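**Status:** open, waiting on customer
**Site:** Grarnholm, ground floor lounge
**Item:** Jenov dining table, grey marble pattern, with Endale chairs in navy
**Raised with:** Clamell furniture support

### Problem as reported

The table rocks. It is the long grey one with the rounded corners, below the mezzanine walkway. Press down on the corner nearest the desks and the far corner lifts slightly, then drops back with a knock. It has done this since the table was moved in March, when the floor was being polished and all the furniture on that side had to be shifted.

The rocking is bad enough to be a nuisance. A full cup left on the tray spills if somebody leans on the other end. The plant pot creeps towards one side over the course of a day and we keep pushing it back to the middle. People who work at the desk next to it can hear the knock and have asked for it to be sorted.

We have already tried folded card under one foot. It lasted two days, then it had worked its way out and was on the floor.

The chairs are fine apart from one, which squeaks. See further down.
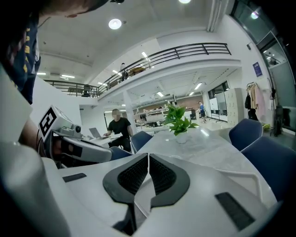 ### First reply from Clamell

Thanks for the details. A few things to check before we send anyone:

1. Clear the top completely. Plant, tray, cups, everything.
2. Pull the chairs well back. There should be 700 mm clear on all sides so two people can work safely.
3. Do not tip the table over or stand it on its end. The Jenov weighs 67 kg and the top can chip at the rounded corners. Lift one end only, with two people, and put a block under the frame before anyone reaches underneath.
4. Each foot has a threaded stem and a lock nut. Check that all the lock nuts are tight, using a 12 mm spanner.
5. Tell us whether the table rocks between diagonally opposite corners or along one side. These usually have different causes.

Please also say what the floor is.

### Customer, same day, 15:40

Floor is tile, shiny, no rug. We don't think the tiles are level there but we hadn't measured.

Have now. With a straight edge across the tiles under the table there is a drop of 2 mm towards the desks. The rocking is diagonal.

Lock nuts: three were tight. The one at the desk corner was loose enough to turn by hand. We tightened it as it was, without adjusting the foot, and the table still rocks. If anything the knock is a bit louder.

Everything went back on the table afterwards as it was needed for the rest of the day.
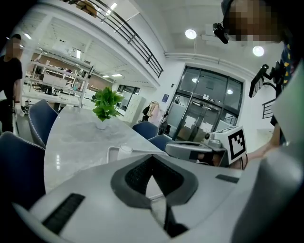 The other thing we noticed while we were down there is that the rubber cap on the same foot has split. It has not come off, but it is pushed to one side and the metal edge is nearly touching the tile. We would like to avoid scratching a floor that has only just been polished. Is the cap something you can post, or does the whole foot need replacing?

We also tried moving the whole table a short way towards the wall, to see if it was only that bit of floor. It rocked less, but it was in the way of people coming through the door, so it went back.

### Clamell

A loose nut and a split cap on the same foot will account for most of it. It probably happened when the table was moved -- if it is dragged on polished tile the feet catch on the joints and unscrew themselves a little each time.

Steps:

- Lift the desk end and block it.
- Slacken the lock nut on the desk corner foot.
- Wind the foot down one full turn, lower the table, test.
- Repeat in half turns until the rocking stops. Don't go past that point or the opposite pair will start to lift.
- Hold the foot still and tighten the nut.

A set of caps is in the post. They push on, no glue. Fit all of them, not just the split one, as the new ones are slightly thicker and one on its own would put the table out again.

### Customer, Tuesday, 09:15

Caps arrived and fitted. Foot wound down one and a half turns, nut tightened. No knock now at any corner, pressing quite hard.

A cup of water filled close to the top was left on the tray for an hour with people at the table. Nothing spilled. The top is still very slightly out of level along its length. A pencil rolls, slowly, but we can live with that. 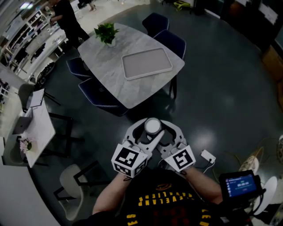

*Jenov table and tray, ground floor lounge, Grarnholm.*

Still to do:

- [x] Caps fitted
- [x] Desk corner foot adjusted
- [ ] Check lock nuts again after a week of use
- [ ] Endale chair, squeak when leaning back

### Clamell

Good. We'll keep the ticket open until the nuts have been rechecked.

For the chair, turn it upside down on something soft and try the bolts where the seat meets the legs. If they are all tight and it still squeaks, send us the number from the label under the seat -- there were two different fixings used on the Endale and we need to know which kit to send.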